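## 5. Setting Up a Variable-Rate Loan Product

Applies to Arkholm Core, branch edition. Users need the Product Editor role. Read section 4 (Reference Rates) first if no rate table has been loaded.

A variable-rate product takes its price from a reference rate plus a margin. The reference rate is held in one place and shared by all products that point to it. The margin is held on the product and can be overridden on a single account.

### 5.1 Create the product record

1. Open **Products > Lending > New**.
2. Enter a product code. Codes can't be changed after the first account is opened.
3. Set **Rate type** to *Variable*.
4. In **Reference rate**, select the table to follow. Only tables with status *Active* are listed.
5. Enter the **Margin** in basis points. A margin of 2.81 percent is entered as 281.
6. Select **Save as draft**.

> **Caution:** The Margin field doesn't accept a decimal point. Typing 2.81 is stored as 2 basis points, and the record will save without a warning.

### 5.2 Set the cap and the floor

The cap is the highest total rate the system will charge. The floor is the lowest. Both apply to the sum of reference rate and margin.

1. On the draft, open the **Limits** tab.
2. Under **Cap**, choose *None*, *Fixed*, or *Linked*. A linked cap follows a second rate table and is used where a ceiling is set by law.
3. Under **Floor**, choose *None* or *Fixed*.
4. If the cap is linked, fill in **Cap table** and **Cap spread**.
5. Select **Check limits**. The system tests the product against the current rate and returns *Pass* or *Conflict*.

A conflict means that the floor is above the cap on at least one date in the rate table. Correct the table or the spread before going on. The product can't be released while a conflict is open.

Note: When a legal ceiling is removed, don't delete the cap table. Enter an end date on it. Accounts opened under the old ceiling keep their cap until the contract is changed, and statements for past periods are still calculated from the old table. 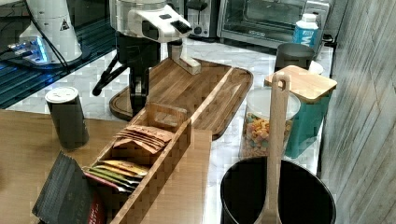

Kumiko Tanabe asks whether the end date should be the day the repeal takes effect or the last day the ceiling was in force. She points out that the Lūse branch entered the first and the Bellness branch entered the second, and that the two now disagree by one day of interest.

Use the last day in force. The end date is inclusive: a table that ends on August 31 is still applied to interest accrued on August 31. Branches that entered the later date should correct it and run **Recalculate > Single day** for the affected accounts.

### 5.3 Set the notice period

The notice period is the number of calendar days between the notice to the borrower and the first day of the new rate.

1. Open the **Notices** tab.
2. Enter the number of days. The default is 60.
3. Select a letter template for increases and one for decreases. The same template may be used for both.
4. Set **Hold change until notice sent** to *Yes*.

If the hold is set to *No*, the new rate takes effect on the date in the rate table even if the letter run has failed. Increases charged this way have to be reversed by hand.

Decreases can be exempted from the notice period. Check **Apply decreases at once** if the loan contract allows it.

### 5.4 Release the product

1. Ask a second user with the Product Approver role to open the draft. The user who created the draft can't approve it.
2. The approver compares the margin, cap, floor, and notice period with the signed product sheet.
3. The approver selects **Release**.
4. Wait 5 minutes for the product to appear in the branch list. If it doesn't appear, check the queue under **System > Jobs**.

Released products can be withdrawn from new business under **Products > Withdraw**. Existing accounts aren't affected.

### 5.5 Error messages

| Code | Meaning | Action |
|---|---|---|
| VR-02 | No active reference rate | Load or activate a table (section 4) |
| VR-07 | Floor above cap | Correct limits, repeat 5.2 step 5 |
| VR-11 | Template missing | Assign a letter template |
| VR-12 | Approver same as creator | Use a second user |

Section last revised September 28, 2018, by Pieter Prins. Cap tables for the Clulilden region are covered in Appendix B.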